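Section 3 covers walkover survey of shorelines and moor edges with the Tagle handheld and the Renasix receiver. It assumes the receiver has been charged and the Stusevard base map is already loaded. For excavation recording, use the separate trench sheets.

## 3.1 Setting up the receiver

1. Screw the Renasix receiver to the pole and set the pole height to 2 metres. Read the height off the pole, not off last week's sheet.
2. Hold the power button until the green light stays on.
3. Switch on the Tagle and choose **Connect > Receiver**.
4. Wait for the accuracy figure to drop below 8 cm. In the lee of the crags this can take several minutes.
5. Walk to the check point at the Istalar slipway and take a reading. Write it in the front of the notebook.

> **Caution:** Do not stand the pole on the walling of a dun, cairn or hut circle. Set it in the turf beside the stone.
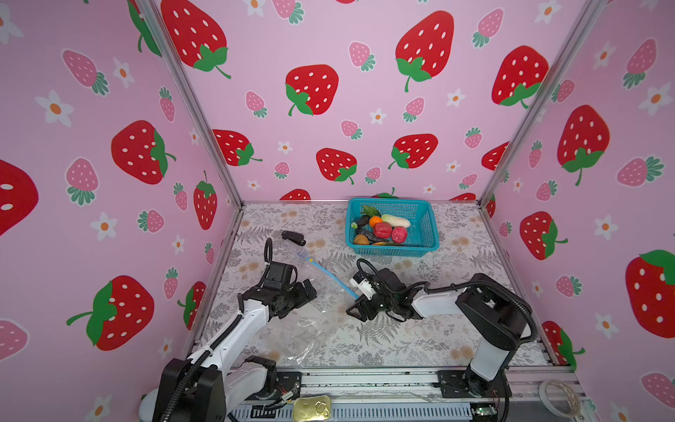 **What should I do if the check point reading doesn't match the printed one?**

Measure the pole height again and repeat the reading. If the two still differ by more than 8 cm, carry on with the walkover but mark every record that day "position unchecked".

## 3.2 Recording a site

1. Walk once round the whole feature before recording anything.
2. Press **New site**. The Tagle gives the next number. Site 62 has been used twice by mistake, so enter anything at that location as 62A or 62B.
3. Choose a type from the list. If you can't decide between a shieling mound and a natural knoll, choose **Mound, uncertain**.
4. Take a position at the centre, then at each end of the longest axis.
5. Tape the length and width at ground level, outside face to outside face. Give the measurements in metres to one decimal place.
6. Note the vegetation, the slope and any damage. Rabbit burrows and peat cuttings both count as damage.
7. Press **Save**, then **Next**. Pressing **Next** alone loses the record.

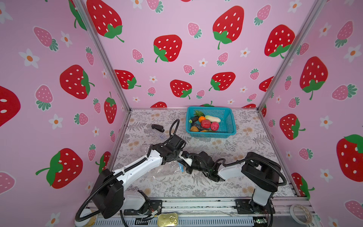 *Fig. 2. Basket of produce at the far edge of the table.*

**Note:** Local names should be spelt as the person giving them spells them. Put the standard form in the second box if you know it.

## 3.3 Tidal islets

Several of the duns stand on islets joined to the shore by a causeway. The causeway gets a record of its own, linked to the dun.

1. Look up low water the evening before and tell the survey office your crossing time.
2. Start across no later than low water.
3. Record the causeway on the way out, and the islet afterwards.
4. Be back on the shore within 2 hours of low water.

> **Caution:** Weed-covered causeway stones move. Keep the pole folded while crossing and never cross alone.

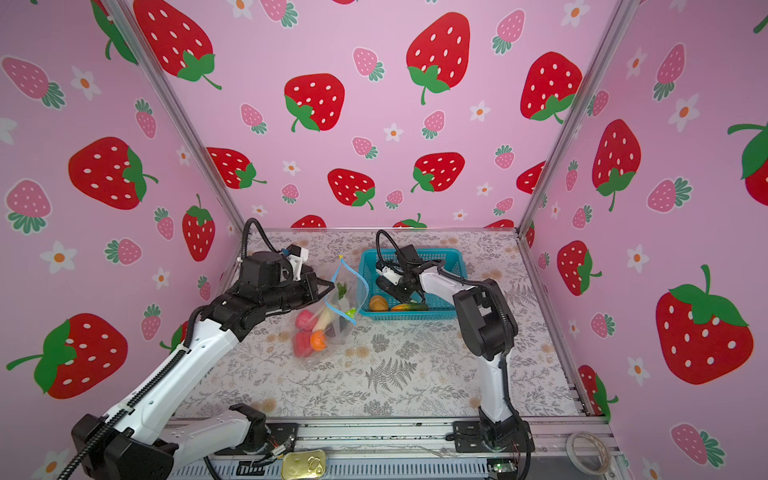 **Stusevard Coastal Survey – Field Recording Team**

## 3.4 End of the day

1. Rinse the pole and tripod feet in fresh water.
2. Connect the Tagle to the office computer and choose **Send all**. A full day takes roughly 3 minutes.
3. Check the number of records sent against the notebook.
4. Leave the notebook in the tray, with your initials on each page used.
5. Put the receiver on charge with the cap off.

Records can be changed in the handheld until they have been sent. After that, corrections go on a yellow slip to Mostafa Bouazza or Dalia Belkadi.
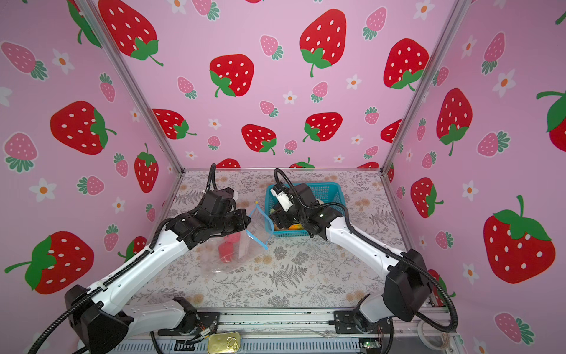 Souad Shehata asks that parties working the north shore send their records before driving home, even when it's late, as two sets of sites numbered on different handhelds are very slow to sort out afterwards.

If the office is locked, the key safe code is on the inside cover of the notebook. Spare tapes are in the cupboard under the map chest.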